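Pick and mix is back at Plivard

Print this item | E-mail to a friend
Reading time: 3 minutes

The sweet corner is open again! After a whole winter of asking, hinting and one rather pointed note in the suggestions box, the loose sweets have returned to the Plivard shop, and if you came past in the first week you will have seen how pleased everybody looked coming out with a paper bag in their hand.

For newer readers, the old counter went when the shop was refitted, and what we had in its place was a rack of sealed packets by the till. Perfectly good sweets, but you can't choose just the green ones out of a sealed packet, can you? When Kvam offered us a spare length of counter we jumped at it. It has been sanded and oiled, and it fits between the greetings cards and the bread as if it had been measured for the spot (it hadn't, and we did have to move the bread).

The stock comes through Zirura, who let us order in small amounts and swap a line out if it isn't going. That matters for a shop our size. In the spring we put out a tasting plate with slips of paper beside it and got 33 slips back, several of them with more than one opinion on. Gummy stars won easily, lollipops came next, and the salted liquorice had 8 votes, every one of them underlined. We have taken the hint and it's on the order for June.

Now, how it works. Take a bag from the hook, scoop what you like, and bring it to the till to be weighed. A bag holds 200 grams comfortably and rather more if you're determined. Lollipops are priced singly, so please keep them out of the weighed bag or you'll be paying for the sticks! The smallest children may need a hand with the scooping, and it helps to hold the bag right over the bin.

We chose scoops in place of tongs after trying both. Tongs are fine for a fudge square but hopeless with anything soft and small, and there was a queue back to the door while somebody chased one jelly around. A good deep scoop with a narrow end pours straight into the bag, and you can still tip a few back if your eyes were bigger than your pocket money.

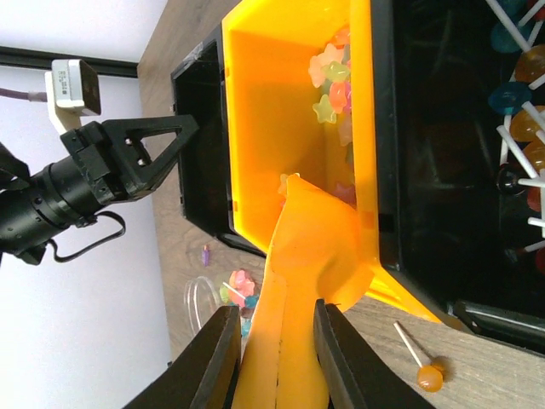 Could we have a separate scoop for the sour ones, asks Rakport, where the after-school club has already been in twice, as the sugar gets on everything else and the little ones pull a face. Yes, we can, and there will be one from the next delivery. It'll hang on its own hook with a label.

Scoops are washed at closing time and the bins are emptied and wiped before they are refilled — new sweets never go in on top of old. Ingredient sheets for every line are in the folder at the till, so do ask to see it if you need to avoid gelatine, nuts or anything else.

The takings from the opening week came to 397, all of it going towards the new awning. Keep scooping!

Comments

Hazelbank: Lovely to have it back. Any chance of aniseed balls?

Top Lane: My two spent half an hour choosing and then swapped bags on the way home. Best outing of the month.

Biscuit tin: Very glad about the liquorice. I underlined mine twice.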